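Werkstatt-Tipps: Wenn die Nähautomatik spinnt

Seilzüge, Nadeln, Fadenreste und die Sache mit dem Not-Halt

Am Samstag ist bei uns im Nahtlabor eine Nadel im Gewebe verschwunden, während die Automatik weiterlief und am Bildschirm grün meldete. Verletzt wurde niemand, weil an der Anlage nur geübt wird. Trotzdem schreibe ich auf, was wir seitdem anders machen. Im Handbuch von Sondus steht dazu ein halber Satz, und der lautet sinngemäß, man solle den Ablauf beobachten. Das hatten wir getan.

Was passiert ist

Der Greifer hatte die Nadel gefasst, drehte ein und ließ sie auf halbem Weg los. Die Software hielt die Backen für geschlossen, denn der Motor stand ja dort, wo er stehen sollte. Ob zwischen den Backen etwas steckt, misst an diesem Gelenk keiner. Also fuhr der Arm brav seine Kurve zu Ende, zog am Faden und begann den nächsten Stich mit leerem Maul. Chinyere Adebisi drückte den Not-Halt, da war die Nadel schon weg.

Wir haben sie nach langem Suchen mit dem Magneten gefunden. Der Kundendienst von Sodine vermutete zuerst einen Bedienfehler, dann das Gewebe, dann die Raumbeleuchtung. Am Ende war es ein gelängtes Seil am Handgelenk des Instruments. Ein neues Instrument sollte 910 Euro kosten, zuzüglich Versand. Auf die Frage, warum die Anlage ein schlaffes Seil nicht bemerkt, kam bisher keine Antwort.

Seilzüge prüfen, bevor etwas angeschlossen wird

Instrument in die Hand nehmen, Gelenk von Hand durch den ganzen Weg führen, langsam, in beide Richtungen. Es darf nirgends haken und nirgends plötzlich leicht gehen. Das plötzliche Leichtgehen ist das schlechtere Zeichen und wird gern überfühlt.

Mit der Lupe auf die Rollen schauen. Die Windungen müssen sauber nebeneinander liegen. Steht ein einzelner Draht ab, kommt das Instrument weg, auch wenn es noch greift. Einen abstehenden Draht bitte nicht abknipsen! Jummai Okeke hat das einmal bei einem alten Instrument gemacht, es hielt genau bis zum Mittagessen.

Auf den Zähler für die Einsätze würde ich mich nicht verlassen. Unser schlaffes Seil saß in einem Instrument, das laut Anzeige noch reichlich Reserve hatte. Der Zähler weiß, wie oft gesteckt wurde. Wie hart dabei gezogen wurde, weiß er nicht.

Backen reinigen

Eingetrocknete Reste im Riffelmuster nehmen der Nadel den Halt. Wir bürsten die Backen gleich nach der Übung unter lauwarmem Wasser aus, mit einer weichen Zahnbürste, immer längs und quer. Danach mit einem fusselfreien Tuch trocknen und offen ablegen. Druckluft haben wir wieder aufgegeben, die bläst den Schmutz nur ins Gelenk.

Das Reinigungsmittel von Flokby ist in Ordnung, Wunder bewirkt es keine. Wer einen milden Instrumentenreiniger hat, kann dabei bleiben. Öl gehört nur dorthin, wo der Hersteller des Instruments es ausdrücklich vorsieht, und auf die Greifflächen gehört es nie.

Haltetest mit Faden

Eine alte Nadel fassen lassen, am Faden von Hand leicht ziehen und 60 Sekunden so halten. Wandert die Nadel, ist das Instrument durchgefallen. Den Test 4 Mal machen, jeweils mit anders gedrehtem Handgelenk. In Geradeausstellung hielt unser Schadensfall nämlich tadellos. Erst abgewinkelt rutschte die Nadel heraus, und abgewinkelt wird nun einmal genäht.

Aminu Chukwu meint, das sei übertrieben und man merke so etwas beim Arbeiten. Mag sein, wenn man selbst an den Griffen sitzt. Die Automatik merkt nichts.

Nadeln zählen

Altmodisch, kostet nichts und ist bisher das Einzige, was bei uns zuverlässig funktioniert. Ein Stück Schaumstoff mit Ziffern, jede Nadel hat ihren Platz. Vor dem Start wird gezählt und nach dem Ende wieder. Stimmt es nicht, bleibt alles liegen, auch der Mülleimer. Für die Suche einen Magneten in einen dünnen Handschuh stecken, dann lässt sich die Nadel hinterher abstreifen. Nicht mit den Fingern im Gewebe wühlen.

Not-Halt

Der Taster stand bei uns hinter dem Monitor, weil dort das Kabel hinreichte. Inzwischen steht er vorn, und wer zuschaut, hat die Hand daneben. Wichtig ist auch, was nach dem Drücken geschieht. Bei manchen Anlagen bleiben die Backen zu, bei anderen werden sie weich und lassen fallen, was sie halten. Das sollte man vorher wissen. Einmal mit alter Nadel über einem Tuch ausprobieren und das Ergebnis auf einen Zettel am Taster schreiben.

Nach dem Halt nicht auf »Fortsetzen« gehen, auch wenn der Knopf noch so freundlich blinkt. Instrument öffnen, Nadel von Hand ablegen, Arme zurückfahren, neu beginnen. Die 2 Minuten hat jeder.

Fadenreste und Kamera 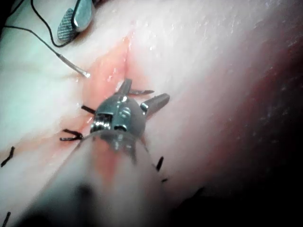
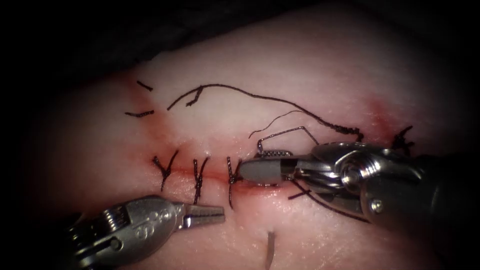
Mit der Fadenerkennung von Sondus bin ich noch lange nicht versöhnt. Im Prospekt findet sie jedes Ende, bei uns findet sie vor allem zu viele. Jeder fertige Knoten hat kurze Schwänze, und die sehen für die Software offenbar kaum anders aus als das Ende, das sie gerade greifen soll. Dazu kommt, was beim Abschneiden liegen bleibt: Auf dem zweiten Bild sind es zwei lose Stückchen links oben, über dem Knoten am linken Ende der Naht. Solche Schnipsel nehmen wir jetzt nach jedem Knoten mit der Pinzette weg, bei angehaltenen Armen. Auf dem ersten Bild stehen die Fadenenden zu beiden Seiten des Schnitts hoch, und an denen lässt sich nicht viel ändern, außer sie einheitlich kurz zu schneiden. Zu kurz darf es auch nicht werden, sonst geht der Knoten auf.

Glanzlichter sind das zweite Ärgernis. Feuchtes Gewebe und poliertes Metall werfen helle Punkte zurück, und eine Nadelspitze ist auch nur ein heller Punkt. Wir haben die Lampe niedriger gestellt und etwas zur Seite gedreht. Damit wurden die Fehlgriffe seltener, ganz weg sind sie nicht. Den Vorschlag von Sodine, für das Problem ein Zusatzmodul zu kaufen, haben wir abgelehnt.

Außerdem die Kameralinse vor jedem Durchgang abwischen, und zwar auch dann, wenn das Bild gut aussieht.

Aufschreiben

Neben der Anlage liegt ein Heft. Hinein kommt, welches Instrument an welchem Arm steckte, wer am Taster saß und was schiefging, in ganzen Sätzen. Das Protokoll der Software ist dafür kein Ersatz. In unserem steht für den betreffenden Durchgang »Stich abgeschlossen«, gleich zweimal hintereinander, obwohl beim zweiten keine Nadel mehr im Greifer war.

Wer ein beanstandetes Instrument einschickt, sollte vorher das Gelenk von allen Seiten fotografieren und die Seriennummer notieren. Unseres liegt seit dem Vorfall in einer beschrifteten Tüte im Schrank und geht erst zurück, wenn uns jemand schriftlich gibt, wonach dort eigentlich gesucht werden soll.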